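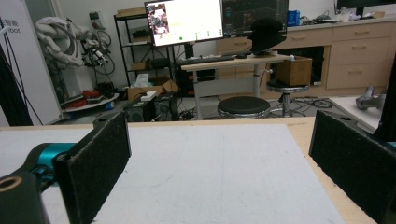

Section 5. Setting Up the Worktable and Display Rack

5.1 Preparing the surface. The Dresenby rotating rack is designed for use on a level table indoors. Before assembly, the user shall select a table that can hold the full base with clear space on every side. A large white board laid over a light wooden tabletop, with the wood left showing along the far edge, is a suitable arrangement. Light scuffs and thin gray lines on the board do not affect the rack and need not be removed. Stools should be kept back from the working side of the table while the rack is being loaded.

1. Wipe the board with a dry cloth. Do not use solvent cleaners.
2. Press down on each corner of the board in turn. If a corner lifts, turn the board over and repeat.
3. Set the wire base ring flat on the board, with the rods pointing up.
4. Confirm that the lower tier of hooks and the upper tier are both fully seated.

Caution: Hooks project outward at more than one height. Keep the face clear when leaning over the rack.

5.2 Hanging fabric items. Small cloth articles such as sleeves and pouches may be hung directly on the hooks without clips. Fold the top of the article over the wire and let the lower end hang free above the board. An article that touches the board should be moved to a higher hook.

Note: Light wrinkling is acceptable. Articles are to be pressed only if they will remain on display for more than 20 days.

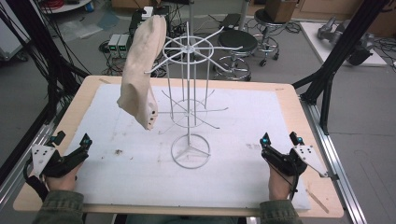 5.3 Balancing the Load

1. Load the upper tier first.
2. Place the second article on the hook opposite the first.
3. Turn the rack slowly by hand through one full rotation. If the base ring rises from the board, remove the last article and return to step 2.
4. Do not hang more than 2 articles on any one hook.

5.4 Clearing the table. At the end of each session all articles shall be taken down, and the rack shall be lifted off by its vertical rods, never by its hooks. The board remains on the table.
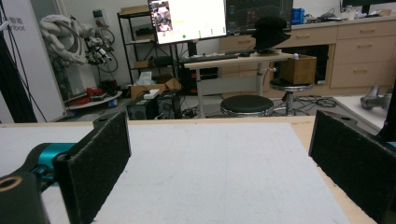

Cartons used for storing articles may be kept on open shelving, provided that the heavier cartons are placed on the lower tiers. Replacement hooks are ordered from Arard under part number 817. Questions concerning this section should be directed to Itziar Cuesta, Product Documentation.

Section revised February 27, 2018. Approved: Hugo Robles.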